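An open day at Trilivow, and a very good orange bin

I'd had the Trilivow open day on my list since last November, and this year I finally got there. I'm so glad I did! 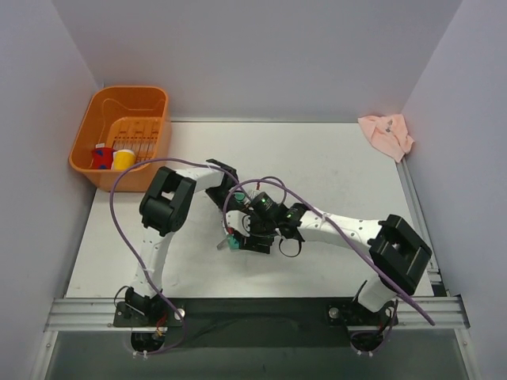
The tidying table, with the orange bin in the far corner and the pink cloth opposite.

Trilivow, for anyone who hasn't come across it, is a workshop building where small groups rent rooms and work on all kinds of household stuff - kitchen storage, laundry, toys, how people put things away. Once a year they open the doors and let you wander. Entry was 3 dollars, paid into a tin at the front desk, and you got a folded map and a sticker in return. My sticker was number 116, and it was still before noon.

I went in through the side entrance on Mac Suibhne Street (there's parking behind it, which the website doesn't mention) and started upstairs, mostly to get away from the crowd around the coffee. The second floor is where the tidying rooms are, and that's where I spent most of my visit.

My favorite was the one with the white table. It has pale walls on three sides, a sort of gray with some lavender in it, so every bit of color on the table really jumps out at you. The orange of that bin! It's a deep, warm orange, with rounded corners and a rolled rim, and there were two cups at the near end of it, a red one with blue spots and a yellow one tipped a little to the side. I have a real weakness for spotted cups. I grew up with a set of them, and I stood there a good while trying to remember what had happened to ours.

The other thing I liked was the cloth. It's light pink, all soft folds, with a small gray design on it that I couldn't make out properly. A cloth is such an awkward thing to put away compared to a cup. It never lands the same way twice, and you can't just stand it in a corner of a bin and forget it. A woman next to me said she rolls all of hers, and then her friend said she'd never rolled a cloth in her life, and we were off. We talked about drawers for ten minutes at least. I love that kind of conversation with strangers.

You can tell the table gets a lot of use, too. There are smudges and scuffs in the middle of the white top, and I found that oddly cheering. My own kitchen counter looks worse.

After that I went down to the Bristus room, which is all shelving. They had a wall display of 900 jar lids sorted by size, and a sign asking you to please leave them where they were. Next door the Zedemlow people were running a folding session for kids, very loud, very happy, with towels all over the floor. I got roped into it and learned a new way to do a fitted sheet (I've tried it twice at home since, and my second one was almost square).

A board by the stairs said last year's open day had 1375 visitors. I can believe it! By two o'clock the hallway on the first floor was slow going, and the line for sandwiches went out the door. Go early if you can, and take the upstairs rooms first.

A few practical notes. The elevator is at the back, past the restrooms. The coffee is fine, the lemon cake is much better than fine. Strollers are okay everywhere except the Bristus room, where the aisles are tight. I stayed a little over three hours and still missed the whole laundry section, so I'll be starting there next time.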